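Storing metal blocks and bars on open workshop shelving

Applies to the white racks with perforated uprights and to the green work tables. Allow one session per rack. Clear the table first, as the stock has to go somewhere while the shelves are being reset.

1. Set the shelf heights. Heavy stock goes on a lower shelf, bins above it. Leave 200 mm of clearance over the highest row so that a block can be lifted straight up and out. Check that both ends of the shelf sit in the same hole of their uprights before loading.

2. Sort by profile. Notched blocks and plain bars do not share a stack. Wipe each piece and check the edges for burrs. Damaged pieces go to Fabian Gisler with a tag - do not put them back on the rack.

3. Load the blocks. Lay them side by side in the middle of the shelf, notches aligned. Two rows is the maximum height. Place the second row directly on the first and do not bridge gaps.

4. Load the bars. Longer bars go at one end of the same shelf, one above the other, parallel to the blocks.
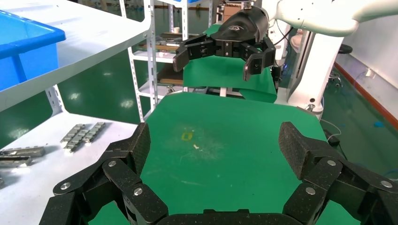
Biltside | Workshop and Stores

The lower shelf holds notched metal blocks in two stacked rows, with two longer bars beside them. A blue plastic bin is on the shelf above.

5. Place the bins. Bins hold small parts only. Push each one back until the rim is behind the front edge of the shelf.

6. Load the rear rack. Boards, wooden panels and tools are kept there. Panels lie flat, largest at the bottom. Cups and drinks do not belong on either rack.

7. Clean the green table tops. Brush off dust and fragments, then wipe with a damp cloth. Do not use scouring pads. Light scuffs can stay, and yellow markings must be left in place. If a marking lifts at a corner, report it under job code 1868.

Shelf labels are printed from Ollia, template 755. Enter the profile and the length, print, and fix the label to the front edge of the shelf below the stock it refers to. Old labels come off first.

Changes to the layout go through Mathias Lehner. The shelf plan is next revised in July.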